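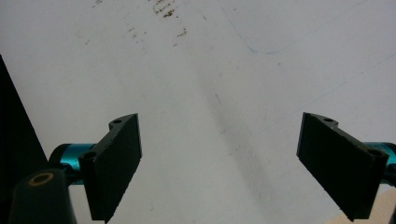 **What counts as a cleared surface in this study?** A surface is cleared when every loose item has been moved to its assigned shelf or bin and the top has been wiped once from back to front.

### 3.2 Clearing criteria

The Hukton and Gerus kitchens were scored by the same rule. Fixed items, such as taps and wall sockets, were excluded. Of 604 clearing episodes, 131 ended with at least one item left out of place, most often a lid or a dish towel. Episodes longer than 6 minutes were split at the first pause and scored as 2 separate entries (Figure 1).

Figure 1. Pale white surface, no item held.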